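Ticket 28 — pantry display table, Wellgate kitchen
Status: open
Priority: low-ish
Opened: July

Problem: lids on the glass jars sticking. Had to twist one for ages this morning, came up with a squeak. Also the string keeps slipping down on the jar.

8:10 am — looked at string first. Loops not tight enough, no knot to speak of. Retied, slid again by lunch.
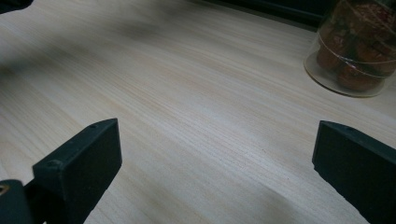

Jar on the table, string in loose loops.

Tried a dab of glue from the Statomier kit. No good, peels off glass. Will try a rubber band underneath.

2 pm — lids. Wiped the rims, dried them, put lids back on. One still tight. Guessing the wood's swelled with the dishwasher steam, can't prove it tho. Light wooden lids, Clusunex order, no spares in the cupboard.
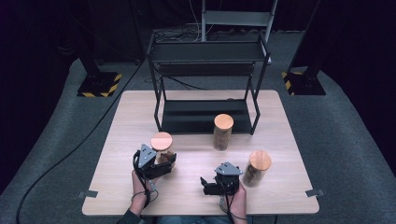
Don't want them going up on the black shelf til this is sorted, top tier is a stretch and somebody will yank a stuck lid and wear the contents. Leave on the table for now pls.

To do:
sand inside edge of tight lid, fine paper only
ask Trịnh store re replacment lids — last lot took 7 days
rubber band under string

Will check agian tomorow arvo. Leaving open.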